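Cup people wanted for the Skurard tea table

I'm looking for two people to help me with the paper cups at Skurard, our drop-in on Naseri Road in Irklow. It's a sitting-down sort of job – you take cups off the stack, look inside, and put them out for the tea.
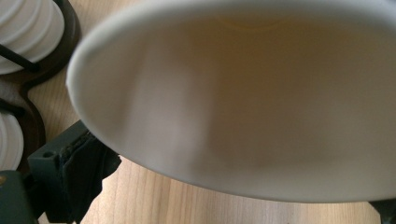
What you'd be doing

Mostly nesting cups back into neat stacks, rims level, and keeping the holder topped up. We had 71 visitors one afternoon in October and I ran out twice, so I'd love the company!
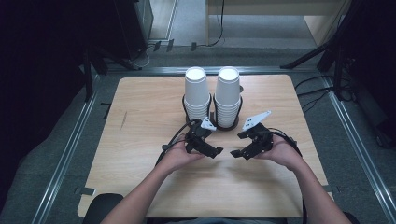

Do I need any experience?
None at all, I'll show you everything over a brew.

Shifts are 2 hours and I can pay your bus fare (the 46 stops outside). Drop a note in the Grokura box by the door before 22 Nov 2021 – first name and a phone number will do.

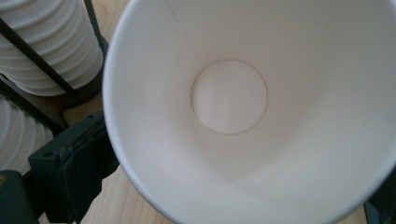 A plain white paper cup, seam and all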